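Notes for the dedication talk, Bramwood, 11 July 2018

Start with thank-yous – the families first, then Idris Griffiths, who drew the first sketch of the memorial garden on his own kitchen table. Pause here. Let people clap!

Then the flood. Keep it short, everyone in the tent lived through it. 83 homes on the river side, and the footbridge gone by morning. Say the names slowly, in the order on the stone.
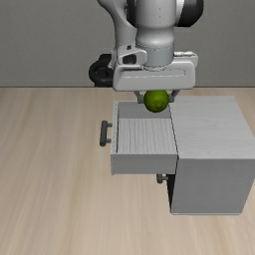 Slide 2: Robot arm with a lime over an open drawer

Now the good part. 200 people came out in May to plant, and we got 132 trees in the ground in one weekend (I still can't get over that). Mention the school choir, who sang right through the rain.

Sunil Fakir reads the poem next – hand him the microphone, he's on the left. Then the ribbon, then walk everyone down to the water together. Bells at the end.

Recent items
Ernach road bridge reopens to traffic
Choir adds second summer concert
Parking for the garden dedication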